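Previous Contents Index Next

Chapter 2
Pattern on Pattern

I grew up in a house where every wall had flowers on it, and I spent years swearing I'd paint mine plain white. Then I papered a little alcove with big maroon flower medallions, hung a slotted metal shelf on it, and well, here we are – a whole chapter on patterned walls!

We'll start small, with three walls and a floor. Look at how large the flowers are next to the thin vines on the mat, and keep that difference in mind when you get to the exercises on page 90.

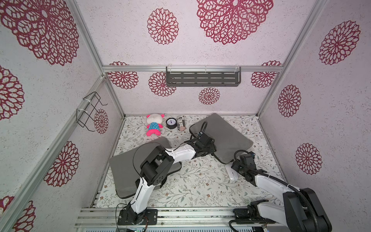 Ljubica Lazarević thinks I'm wrong about all this, and she told me so at length: a busy wall wants a plain floor, and two florals will always fight. I see her point (she has papered more than 10 hallways, I've done two). But I still think a pale background on both lets you get away with a lot. Before you read on, tape a sample of your own wallpaper beside a scrap of rug and leave it up overnight. Then write down which one your eye goes to first.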